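I read the new Trandby guidelines for handheld gripper recording so you don't have to. 34 pages. Thread, and I'm going to be grumpy for most of it.

First, what they are. Trandby wants one set of house rules for everybody collecting manipulation demos by hand: how you hold the tool, what counts as a clean episode, when you throw one out. Fine. We need that. Everyone I know has a private version on a wiki page last edited in May.

Rule I like: log the fingertip pads you used, left and right separately. People swap pads all the time and never write it down. Then somebody trains on the pile and wonders why the grasps look odd.

Rule I don't like: "operators shall work in a representative home environment." Representative of what? Whose home? There's no definition anywhere in the document, and I searched for one. Twice.

What they picture, I suspect, is a tidy table with a mug on it. Real rooms have stuff along the walls and a patterned rug that does weird things through a wide lens. If your standard can't say whether that's allowed, the operators will quietly clean up first, and you're back to the mug.

Same with objects. The approved list has 72 items and most of them are hard. Boxes, cups, bottles, blocks. Textiles get a paragraph, and the paragraph says "a single flat cloth, fully visible at start."

Go pick up knitwear for an afternoon and tell me when it's ever flat and fully visible.
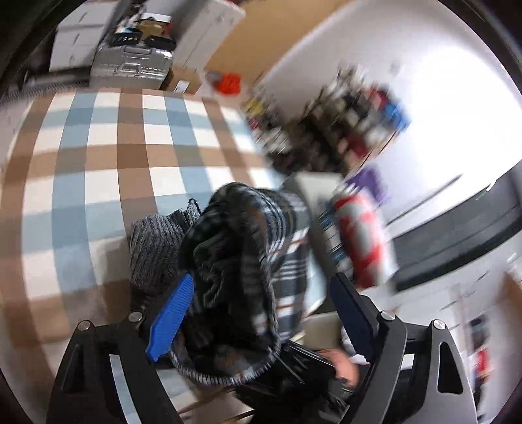
Striped knit between the fingers, more grey knit right next to it. Which bucket does this go in?

By the Trandby wording I can't score that. "Grasp is stable when object outline no longer changes." It's a bunched-up knit! The outline is whatever it feels like being. You'd need a rule about where the fingers are holding it and whether anything else came along with it.

The Otitz checklist handles this better, and I say that as someone who complained about Otitz for a solid year. It asks three plain things: what did you mean to pick up, what did you pick up, did you let go on purpose. You can answer all of them for a sock.

Now the number that bugs me most. Episodes must be "reviewed by 2 qualified reviewers." Qualified how? Lazarević's workshop notes at least spell it out: you do 12 practice reviews against a marked set before yours count. Trandby just uses the word and moves on.

And no plan for when the two disagree. None. I've sat in those calls. On soft stuff they disagree constantly, and whoever is more tired gives in.

Somebody will reply that a standard has to start somewhere. Sure. But Hasau is already putting "Trandby compliant" in its tender text, so version one is going to be treated as the law by people who never held the tool.

What I'd change before anyone signs: define the room, or drop the word representative. Split textiles into at least folded, bunched and tangled. Write down how a tie gets broken. Keep the pad logging exactly as it is.

Also please let operators mark their own bad takes. They know. Right now the form has no field for it, so people type "bad" in the lighting notes.

Comments on the draft close August 1, 2025. I've sent mine in. If you record with one of these things, send yours too, especially if you think I'm wrong about the textiles.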